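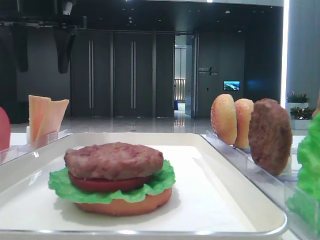 Page 3 of 3

Finally got to the August issue of Wandstead last night. It's the big fall preview, 100 pages of film and fashion, and the theme is "Northern Light." Posting as I go through it.

The cover story is tied to Skelberg, the lighthouse drama that opens next month. The lead actress wears gray wool in every shot except the cover, where she's in a yellow oilskin coat. The coat is by Huenchumán. It's the same one she wears in the trailer.

The interview is longer than their usual. She talks about learning to row for the part and reading the keeper's letters the script was based on. She says she stopped reading them halfway through the shoot and doesn't say why. I would have asked.

There's a separate piece on the costumes, and I liked it more than the cover story. The wardrobe team made up to 700 pieces, counting doubles for the storm scenes. Most of the sweaters were knitted by hand and then aged with sandpaper and tea.

Page 61 has a sidebar on the dye work. The blue in the wedding dress took three tries. They print swatches of all of them next to each other. I prefer the second one.

The Trurkatura spread is the weak part for me. Twelve pages of evening gowns on black rocks. Nice clothes, but you can hardly see the hems in any of it, and the captions are all on the last page so you keep flipping back.

Price check, for those who asked: the oilskin coat is listed at $1,426. The hat is "price on request."

Small complaint. The film's director gets one paragraph in the whole issue, and half of it is about her boots.

The back page has a list of older films to watch before Skelberg. I've seen four of them. Starting on the rest this weekend and will add to this thread if any are worth it.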